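Siiri Kokkonen
Thread, 10 posts

1/ Notes on moving laundry from washer to basket with one chair as the only extra furniture. I have been putting it off since July. 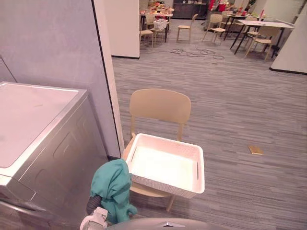

2/ The usual fault in a small laundry corner is the height of the basket. On the floor it means a full bend for every item. A dining chair seat brings the base of the basket up to about knee height or a bit over, and the rim ends up near the hand. No purchase needed.

3/ Put the chair close to the machine but leave a gap you can stand a foot in. Too close and the lid or door has no clearance. Too far and wet cloth drips on whatever lies between. If what lies between is carpet, that matters more than it would on tile.

4/ Plastic chair, smooth seat: the basket will slide. A basket that is longer than the seat is deep can overhang at the front, and this is fine when empty. Loaded, keep the heavy items at the back. Towels first, against the backrest, then shirts, then small things on top.

5/ Basket type. I use a rigid rectangular one with a woven-pattern wall and a slot handle at the end. Rigid sides stay open while you load with one hand. Fabric bags collapse and need the other hand. A slot handle is adequate for short carries. For stairs I would want handles at both ends and a deeper lip.

6/ Load size. I weighed my washing over a month on a Brolel hanging scale (reads in grams, adequate for this). A single damp bath towel came out nearly 600 g over its dry weight after a slow spin. On the fast spin it was much less. So the weight on the chair depends more on the spin setting than on the number of items.

7/ Take items out one at a time and shake each once before it goes in. A cloth dropped in as a lump dries with the creases it had in the lump. I timed this for one load: 73 seconds extra. I iron less as a result, though I have not measured the ironing.

8/ The flat top of the machine. Everyone uses it as a shelf. Mine is kept clear during unloading, then used for folding small pieces such as tea towels and cloths. Wipe it first. Detergent dust leaves pale marks on dark cotton, and a second rinse is a poor use of water.

9/ Replies to questions from the last thread:
- Mishra asked about spin speed for thin cloths. I use 1,000 rpm for cotton and the lowest setting for anything with elastic.
- Brorkuvik shop baskets: the lid version is not worth the extra money for this job, you take the lid off every time.
- Yes, you can use a stool. You lose the backrest, and the backrest is what stops the basket going over the far side.

10/ Before you start, check the floor along the route you will walk with a full basket. Cables, phones, anything flat. With the basket held in front you cannot see the first metre or so of floor. Move the chair back to the table when finished, otherwise it becomes the place where clean laundry stays until the weekend.

100 likes · 14 reposts · 9 replies
Share this thread

We use cookies to remember your display settings. Accept | Manage choices

More from Siiri Kokkonen
Descaling a kettle with citric acid, quantities
Isterano drying rack, one year of use
Which tea towels shed lint and for how long
Storing spare bedding in a flat without a cupboard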